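# About Kitow

Kitow is a cookery school for people who want to cook dinner. We teach soups, stews, flatbreads, dumplings, pickles, pies and a great many things you can do with an onion, and we teach them to anyone who turns up hungry and curious. Some of our students have never boiled an egg. Some have been feeding a family for forty years and are thoroughly bored of their own cooking. We love having both in the same room, because they end up teaching each other far more than you'd expect!

## How we started

The school grew out of a Saturday-style supper club in a borrowed church hall, with trestle tables, two camping stoves and a kettle that tripped the lights. People came for the food and then kept hanging about near the stoves asking how the flatbreads were made. After a few months of that we gave up on serving supper and just handed out rolling pins.

We moved into the ground floor of the old Brultanari building the following March. It had been a carpet showroom, and it took us the whole spring to get the glue off the floor, but it has huge windows down one side and a yard at the back big enough for a clay oven. The herbs went in that same year (the mint has since tried to take over everything, and we dig it back every autumn). There are 26 places in a full class, which fills the room nicely and still leaves everyone space to chop.

## What we teach

Our main course is called Everyday, and it runs over ten evenings. You start with knives and vegetables, because being comfortable with a knife makes everything afterwards quicker and a lot more fun. Then come stock and soup, eggs, rice, pulses, dough, fish, a couple of slow braises and a proper pudding. The last evening is a shared meal, planned and cooked by the group, and we stay well out of the way. One group made eleven kinds of dumpling. Another made a single enormous pie and carried it in on a door.

Alongside Everyday we run shorter sessions:

- **Flatbreads and fillings**, one evening, very floury
- **Pickles and ferments**, two evenings a fortnight apart, so you can taste how your jars are getting on
- **Cooking for one**, a daytime class with lots of talk about freezers
- **Pastry without fear**, a long Sunday-roast sort of class with a break for tea in the middle
- **Young cooks**, in the school holidays, for ages nine to fourteen

We change the short sessions with the seasons, so wild garlic turns up in spring and quinces in late autumn. If there is something you're longing to learn, tell us. Pickles and ferments began as a note someone left under a saucepan.
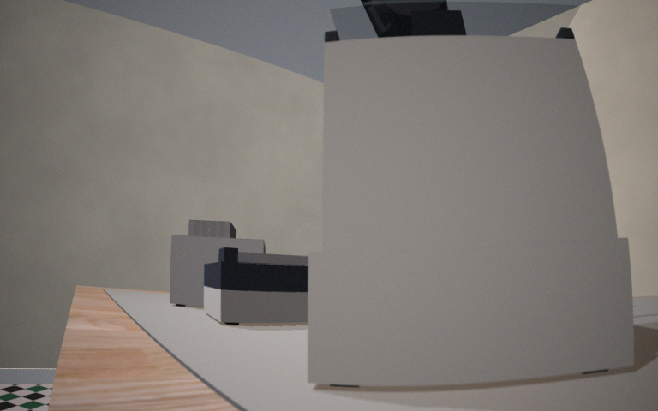

*Pale grey tabletop, with a large grey machine on the right.*

## How a class goes

Doors open half an hour before we begin, and there is always tea. We talk through the evening's dishes, pass round anything worth smelling, and then get going. You cook at your own place, at your own speed, with a teacher coming by often enough to catch the caramel before it turns. We don't do long demonstrations. Twenty minutes of watching is about as much as anybody can take in when there's a bowl of dough waiting.

Things go wrong all the time, and we're really fond of that part. A split sauce is a brilliant chance to learn how to bring one back, so when it happens we usually stop and let everybody gather round. Burnt rice has its uses too. We have a teacher who will argue for the crust at the bottom of the pan with anyone who will listen, and she has won over most of us.

At half past eight we sit down and eat. There's one long table, made from floorboards we saved when the building was done up, and we think it's the best thing in the school. You can take leftovers home, so bring a tub with a lid that fits.

## Where our ingredients come from

Flour comes from Olatunji, a small mill that grinds wheat, rye and spelt to order and lets us bring classes over to see the stones turning. The wholemeal is wonderful, nutty and a bit coarse, and it drinks up more water than shop flour, so our bread recipes allow for that. If you cook them at home with something finer, hold back a splash of the water and see how the dough feels.

Most of our vegetables are grown at Hillarach, a community farm further up the valley. They send us what's ready, and we write the week's menu when the crates arrive. This has led to a great deal of kohlrabi. It has also led to some of our favourite dishes, including a beetroot and dill soup that is now part of Everyday and gets asked for all year round.

Peelings and trimmings go back to Hillarach in the same crates, for the compost heaps. Good bones and stalks go in the stockpot first, of course.

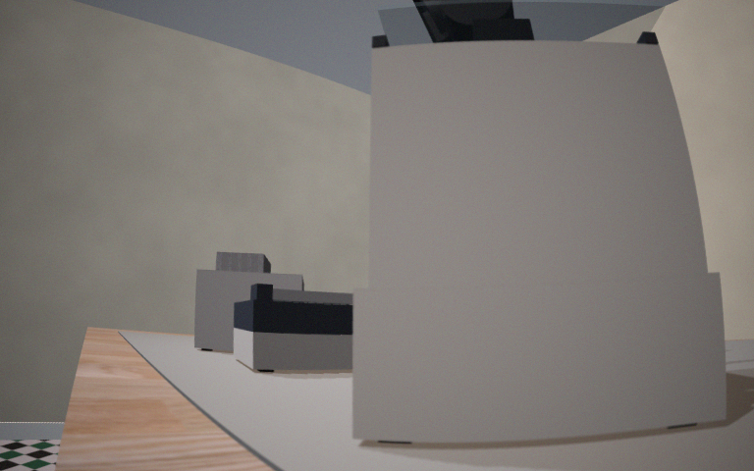
Spices we buy whole and in fairly small amounts, and we toast and grind them as we need them. If you only take one habit home from us, we'd be delighted if it were that one! A jar of cumin seeds costs very little and lasts for ages, and the smell when they hit a warm pan is enough to bring the neighbours to the door.

## The recipe shelf

By the front windows we keep the recipe shelf, a row of box files holding 3,000 handwritten cards. They come from students, their parents and grandparents, and people passing by who saw the sign. Plenty are stained. Several disagree fiercely about the right way to make a Yorkshire pudding, and we've filed those side by side. Anyone can come in during the day, take a card to the table and copy it out.

We've put 312 of them into a book so far, each one cooked through and tidied up only where a quantity was missing. We printed 500 copies, and the money from those paid for the yard oven's new roof. A second book is under way, with far more puddings in it.

## Paying for a class

Every course has a full price and a lower price, and you choose which to pay. We don't ask for proof and we don't keep a list. Aprons, knives and ingredients are all included. Young cooks go free if they come with a school meal letter, and there are places held back for them each holiday.

## Getting here

We're on the ground floor, with a level entrance from the yard side and a ramp at the front. Two of the worktops can be lowered for cooking while seated, so let us know when you book and we'll have one set up. Tell us about allergies at the same time, please, and we'll plan the dishes to suit.

The office is open from ten in the morning until the evening class begins. Come in by the yard gate if the front is locked, and mind the mint.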